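Journal of Household Play > Volume 6 > Articles > Section 4

Search articles, authors, keywords Go Advanced search

4. House rules and the people who deny having them

Magdy Belhaj and Samah Abdel Hamid

4.1 What counted as a rule

We began with a definition that survived two interviews. A house rule was to be any practice that departed from the printed rulebook and that the group knew to be a departure. The second half of this was a mistake. Most groups believed they played by the book, and many had not seen the book in years. One host in Giltel kept hers in a kitchen drawer under the takeout menus and declined to fetch it, on the grounds that everyone present already knew what it said. Everyone present then disagreed about what it said for most of an hour, and we have that hour on tape.

We therefore dropped the requirement of knowledge. The revised list holds 86 distinct departures collected from 27 groups, of which players had named only 42 as house rules before we asked. The rest came out during play, usually when a guest did something legal and was told to stop.

4.2 Substitution of pieces

Lost pieces turned out to be a larger source of new rules than we had planned for in the interview guide, which gave them one line near the end. Groups replaced what they lost with buttons, dried beans, coins and spare pieces from other games. The plain wooden cube (Figure 3) is the nearest thing the hobby has to a common currency, and cubes moved freely between boxes. In Skereck a yellow cube is grain. In Nomero it is a debt. Groups that owned both games reported some bad evenings.

Figure 3. Yellow wooden cube.

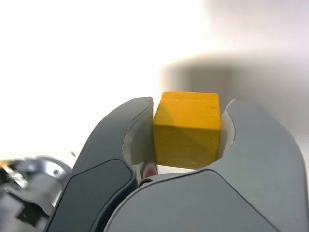 The interesting cases were those where the substitute changed the play. A group that met at the Hajji tearoom had replaced its missing grain with sugar packets, and since a packet would not fit inside a storehouse on the board, it was decided that grain could be stored off the board, where no other player could raid it. This is a serious change. It removes one of the two ways to lose at Skereck, and the group now considers the game rather gentle. When we pointed out the cause, they agreed it was very likely and dealt the next round.

Beans had the opposite effect. They are easy to drop, and three groups had separately arrived at the position that a dropped bean is forfeit. Two of these later got hold of proper pieces and kept the forfeit anyway. One player defended it as traditional. The tradition dated from March.

4.3 Who gets to say

We had expected the owner of the game to settle disputes. Owners expected this too. In practice the deciding voice belonged to whoever had taught the others, even when that person had taught them wrong, and in a few groups even when that person had since moved away. "We could ask him," one player told us of an absent teacher, "but he'd only tell us." We take this to mean that the authority was more useful at a distance.

Printed rules were consulted during play less often than any other source, including phones and a neighbor. When the book did come out it rarely ended the argument. It was read aloud in a pointed tone, found to be unclear, and put back. Both authors have played Nomero for a long time and can confirm that its section on bidding is unclear. We should also admit that, after finishing the coding for this section, we found we had been scoring the final round incorrectly ourselves, to the steady benefit of the first author. The matter is under discussion.

4.4 Limits of the material

Groups that quarrel badly tend not to invite researchers, so the tempers recorded here are probably better than average. We also have little on children, who change rules so quickly that our coding sheet could not keep up. A separate sheet is being drafted.

Related articles
Reading the rulebook aloud: tone and turn-taking
Borrowed boxes: how games travel between households
Letting grandparents win
Scorekeeping on the backs of envelopes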